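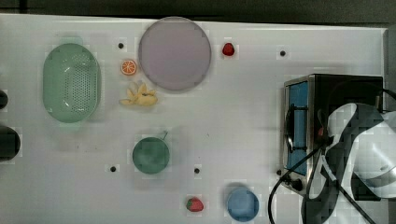
2 min read

Play kitchen sets sold or lent by the Closau toy library will be sorted by material from December, under a new checking and cleaning procedure published on 15 May 2026. The change applies to all 2,457 play food pieces and tableware items in the library's catalog.

Until now, kitchen sets were returned in one box and wiped down together. Under the new procedure, each set is split into two groups when it comes back. The first covers hard items with a wipeable surface, such as plates, bowls, cups and colanders. The second covers fabric items, including felt bottles and other soft play food.

Hard items will be washed in warm water with dish soap, rinsed, and left to air dry on a rack. Colanders are listed separately in the procedure. Their holes must be brushed from both sides, and the item held up to a light before it goes back on the shelf. Plates and bowls are checked for chips along the rim. Small pieces of toy fruit are checked for cracks and for parts that have worked loose, including leaves and peel flaps.

Fabric items will not be soaked. The procedure calls for a dry brush first, then a damp cloth on marked areas only. Lettering and labels are to be tested with a white cloth in one corner before any cleaning. If color comes off on the cloth, the piece is set aside and brushed only.
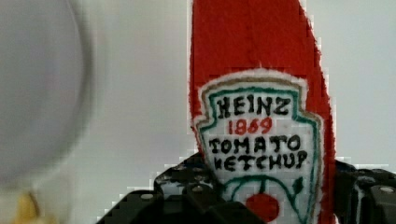 Red fabric ketchup bottle with a keystone-shaped label reading "HEINZ 1869 TOMATO KETCHUP."

Wear limits have also been written down for the first time. A soft item with frayed edges can stay in use if the seam is closed and no filling shows. An open seam longer than 6 millimeters means the item is pulled for repair. Specks or smudges on a label are recorded on the set card but do not count as damage.

The sets are stored in lidded bins supplied by Cokar. Each bin will carry a card listing the contents by type and color, with one column for checks at loan and one for checks at return. A missing piece no longer holds up the whole set. The bin can go out again with the gap marked on the card, provided no more than 2 pieces are missing.

A trial of the procedure at the Prilamport branch covered 74 sets. Staff there asked for one change, a larger tray for sorting, and it has been added to the equipment list. The card layout was left as it was.

Borrowers do not need to sort anything before returning a set. They are asked to keep fabric pieces out of the dishwasher and to report torn seams at the desk. Printed copies of the procedure are available at both branches.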